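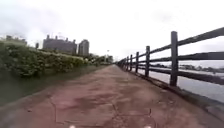
Why Thin Surfacing Cracks From Below

Colored surfacing on a shared path is seldom more than a few millimeters thick. It carries no load of its own. Whatever the base does, the coating does a season later.

Most transverse cracks start at a joint or a patch in the layer underneath. The base shortens in cold weather, the joint opens, and the strain is passed straight up. Engineers call this reflection cracking. A new coat hides it for two winters at best.

Seija Oksanen, who inspects paths for the town of Biltport, logs each crack by width and direction. Cracks running across the path are usually thermal. Cracks along it point to a soft edge or tree roots.

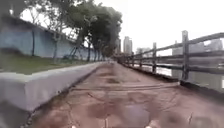

Width matters less than water. A hairline crack that drains can be left alone - one that holds water should be sealed before the first frost. Biltport does its sealing in August, when the base is dry and the sealant bonds well.

Remzi Uçar, a materials engineer at Stodia, prefers to cut out the joint and fit a flexible strip 30 millimeters wide before recoating. The method is slow, and on a path with 1,000 meters of joint it has to be budgeted over several years.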